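About Us
The Company
What We Do
How a Machine Is Looked After
Our People
Contact

Unel Maintenance was formed to provide set-up, servicing and repair for indoor service robots. The company works for manufacturers, training centres and property managers, and maintains machines of several makes under yearly contracts. Pascal Hervieu is Managing Director. The workshop, stores and offices share one address at Mallet.

What We Do

Each machine in our care has a named technician and a written record, which opens on the day of installation and stays with the machine if it changes hands. The record holds joint settings, software versions, parts fitted and every fault reported by the operator. Customers may ask for a copy at any time.

Our workshop carries 900 stock lines, including joint covers, clamps, cable sets and outer covers. Parts for the Anum two-armed robot are kept in greater depth, as this is the model we service most often.

How a Machine Is Looked After

A two-armed robot is serviced every 1,000 working hours, with a shorter visit at the halfway point. The full service is carried out at the customer's premises wherever floor space allows. It begins with the arms at rest and the power isolated. The technician checks the fixings at each joint, cleans the housings and examines the outer cover for wear. Power is then restored and each arm is moved slowly through its full range, first alone and then with the other.

Sensor mountings are checked for movement against the arm. Where a mounting has shifted, it is reset and the sensor is calibrated again before the machine is released. The work is signed off by a second technician. Maxence Lemaire leads the field team and reviews all records on Wednesday.

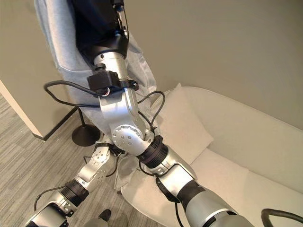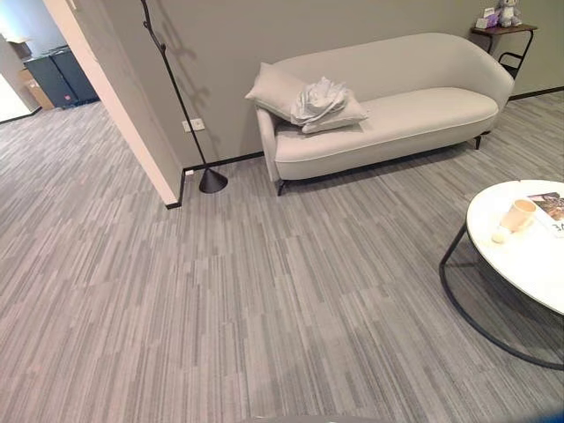
Cable routing receives particular attention during set-up. A cable that is too short will pull at its connector when the joint turns, and one that is too long may catch on furniture or fabric. The loops of black cable on either side of the central arm, beside the clamped sensor housing, are the kind of run our technicians measure at both ends of the joint's travel. The floor is surveyed at the same visit, and joins between carpet tiles, lamp bases and table feet are entered on the site plan.

Our People

Colette Royer is responsible for training and for the Skolier apprenticeship, a 2 year programme which takes new entrants each May. Apprentices spend the first months in the workshop before joining a field technician. Akash Nautiyal manages stores and repairs. Blandine Lecomte is the first point of contact for new contracts and for operators wishing to report a fault.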